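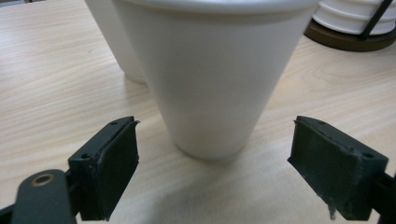 White cups on one of our light wooden tables.

About Zindeo

Zindeo supplies and looks after refreshment points in offices, colleges and meeting rooms. We provide cups, cup holders, tables and the routine that keeps them in order. Our customers range from single reading rooms to large employers with a refreshment point on every floor.

The company was founded by Marjan Bagheri, who remains its director. She had managed a staff canteen for 14 years and had formed firm views on how a drinks table should be laid out. The first customer was the Azimi language school, which asked for one table and a weekly delivery of cups. The school is still a customer, and now has a table on each landing.

What we do

Each refreshment point is planned with the customer before anything is delivered. We ask how many people will use it, at what time of day, and where they will stand while they wait. A table serving a morning break of 200 people is set out differently from one in a small waiting area, where a single stack of cups may last until the afternoon.

Cups are kept nested in holders, with the reserve stacks in a closed cupboard nearby. A stack is refilled when it falls low, and cups that have been taken out singly are returned to the stack only if they have not been used. Our staff are asked to handle cups by the outside and to keep the rims clear of the table top. These are small matters, but customers notice them.
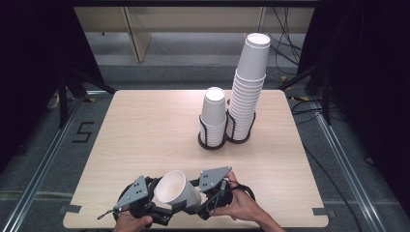
The two-slot wire holder, with a short stack and a tall stack of cups.

Where a holder has two places, we advise customers to draw from one stack until it is finished and then begin the other. The empty place can then be refilled without disturbing the cups in use. The range is listed in our catalogue under the name Kodeck, which covers holders and the trays that go with them.

Our staff

Setareh Bakhtiari is Head of Customer Service and is responsible for the delivery rounds. New members of staff spend their first month with her team and learn to set out, refill and clear a table before they are given a round of their own. Most of our supervisors began in this way.

Where we work

Our office and stores are at Skatwood, Unit 302, on the upper floor. We serve 148 refreshment points at present, all within a day's round of the stores. Visitors are welcome by appointment between 9.30 am and 4 pm. New contracts normally begin in September – enquiries for the coming year should reach us before the summer.

Search this site Enter keyword Go

Contact us | © Zindeo. All rights reserved. | Back to top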